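Handout 3: The Cupboard and the Household

Department of Material Culture, Humby College
Introduction to the Domestic Interior

Required reading before class: Ellwood inventories, packet 2. Bring the packet with you.

1. Purpose of this unit

The previous two handouts dealt with the chest and the open shelf. This unit takes up the closed, upright piece of storage furniture with doors. Students should leave the unit able to name the main types, to explain how a paneled door is made, and to use a household inventory as evidence without asking more of it than it can give.

2. Words and their changes

The word "cupboard" has shifted a great deal in meaning. In late medieval English it named a board, or open surface, on which cups and other vessels were set out. Doors were not part of the idea. Over time, compartments were added below or above the board, some of them enclosed, and the name passed to the enclosed piece. By the time most of the Ellwood inventories were written, a clerk could use "cupboard" for either form, sometimes on the same page.

Other terms need similar care. A "press" was usually a tall piece with doors for linen or clothing. An "armoire" comes into English from French and is related to the older English "aumbry," which could be a freestanding piece or a recess in a wall. "Cabinet" was used for a small private room as well as for a piece of furniture with compartments for valuables, papers, or curiosities. When a clerk writes "in the cabinet," the reader must decide from the surrounding entries whether the objects were in a room or in a box.

Do not correct these words in your transcriptions. Write what the clerk wrote and put your reading in a note.

3. The paneled door

Solid wood swells and shrinks across the grain as the moisture in the air changes. It moves very little along the grain. A wide door made of boards fixed rigidly together is therefore likely to split or warp. Frame-and-panel construction answers the problem. Two upright members, called stiles, are joined to horizontal members, called rails. The panel sits in a groove cut along the inside of the frame and is left unglued, so that it can move.

The edges of the panel have to be thinned to fit the groove. If the thinned edge is on the show side, the center of the panel stands forward and the result is called a raised panel. If the face of the panel is flat and sits behind the face of the frame, it is called a recessed or flat panel. Moldings may be cut into the frame itself or applied afterward. Applied moldings are often the first parts to be lost, and a clean line of unfaded wood may be the only sign of where they were.

The look of the paneled door has long outlived the need for it. Materials that do not move with the seasons are still molded, pressed, or painted to resemble a frame and a panel. In this course we call such a feature a retained form. A student who meets one should ask two separate questions: what the form once did, and what the maker expected a buyer to see in it. The base deserves the same attention. A plinth lifts the lowest shelf from a damp floor and protects the doors from brooms and shoes, yet it appears on many pieces that will never stand on a floor at all.
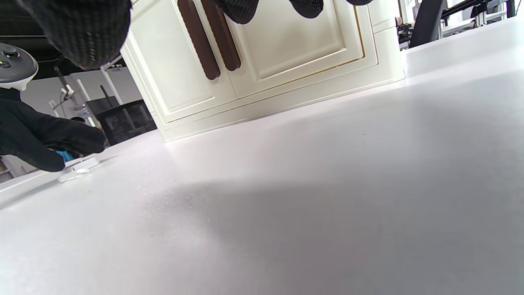
Delphine Dunleavy disagrees with the term used above. In her remarks on an earlier version of this handout, she writes that "retained form" makes the paneled door sound like a leftover, when buyers have gone on choosing it over plain doors for generations. A form that people keep asking for, she argues, is doing work in the present, and the historian should describe that work before looking back to the joiner's bench. She would prefer "continued form."

The department has kept the first term for now, as it matches the reading packet. Either may be used in written work, provided the choice is defended in a sentence or two.

4. Reading the Ellwood inventories

The Ellwood collection holds 943 household inventories. Most were drawn up after a death, when neighbors walked through the house and put a value on what they found. The index prepared for this course lists 1,115 entries for closed storage furniture. One inventory may supply several entries, and many supply none.

Three cautions apply.

First, an inventory records movable goods. Built-in cupboards belonged to the house and were commonly left out. A household with no cupboard in its inventory may have had one in every room.

Second, the order of the entries often follows the route of the appraisers, but not always. Some clerks wrote a rough list on the spot and sorted it later by kind of goods. Look for repeated phrases such as "in the same room" before you draw a plan of the house.

Third, value is a weak guide to size. An old press and its contents might be valued together, in which case the linen may account for most of the sum. Textiles were expensive, and a modest piece of furniture could hold a large part of a family's wealth. Note every case in packet 2 in which contents and container share a single figure.

5. Locks, handles, and access

Closed storage divides a household into those who may open the door and those who may not. Keys are therefore as important to this unit as doors. The inventories mention keys mainly when they are missing, in phrases such as "a press wanting its key." Servants' lodgings tend to contain a box or chest with a lock, even where little else is listed.

Handles receive almost no notice from the appraisers. On many early pieces there was no separate handle, and the key itself was used to pull the door open. Knobs and bar pulls become more common where a door is expected to be opened often and by anyone in the house. The change is a useful sign of how a piece was used, though replacement hardware is so frequent that it should never be used alone to date a piece. Check for filled holes on the inside of the door as well as the outside.

Stacked forms raise a further question. Where one pair of doors stands over another, the two parts may have held different goods and may have been opened by different people. Doãn's essay in the packet treats this point at length and sets the upper part, at eye level, against the lower part, which requires bending or kneeling. Read the essay with the Ornik house plans beside you – the argument is hard to follow without them.

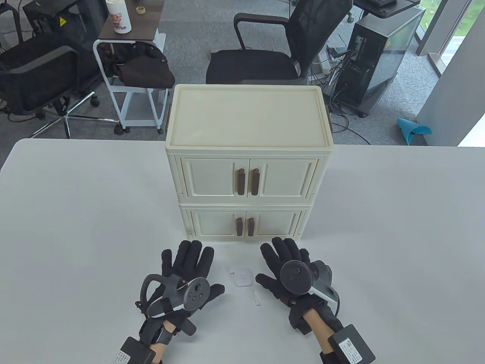 Figure 2. Miniature cabinet in two tiers, cream-white plastic, with paneled doors and dark brown bar handles.

6. Small furniture as evidence

Miniature furniture survives in many collections and is often described as if it were a faithful record of full-size work. It should be used with care. Makers simplified joints, enlarged handles, and left out interiors. On the other hand, a miniature shows which features were thought necessary for the piece to be recognized. If the doors are paneled and the back is left plain, the maker has given us an opinion on what a cabinet is.

Older labels often call any small piece a "traveler's sample" or an "apprentice piece." Very few such claims rest on documents. Use "miniature" or "small-scale" in written work unless a source supports something more exact.

7. Written assignment

Choose one inventory from packet 2 that lists at least one closed piece of furniture. Write 3 pages on the following points.

The word or words the clerk uses, and your reading of them.
The room in which the piece stood, with your evidence.
Any contents named, and whether they are valued separately.
What the inventory leaves unsaid about the piece.

Give the entry in full at the head of the paper, in the clerk's spelling. Papers are due at the end of February and should be left in the department office before 4 p.m. Students who wish to use an inventory from outside the packet should bring a copy to office hours first.

Terms to know for the review: stile, rail, raised panel, recessed panel, plinth, press, aumbry, retained form, appraiser.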